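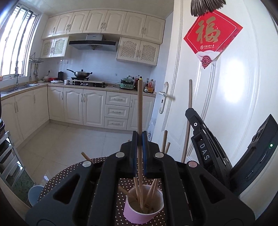
Kurz notiert vom Besuch bei Sawatzky, Musterwohnung, im Februar. Zwei Stunden, viel zu wenig. In der Küche runder Tisch, dunkelbraune Decke mit weißen Pünktchen, darauf ein rosa Pappbecher mit Essstäbchen aus Holz. Lange Dinger, oben kantig, unten schmal. Rotes 福 an der weißen Tür, schöner verzierter Griff übrigends. Nebenan Lager: 200 Paar pro Karton, sagte man uns. Dann Tee, danach schnell weiter zu Meltar. Prospekt leider liegen gelasen.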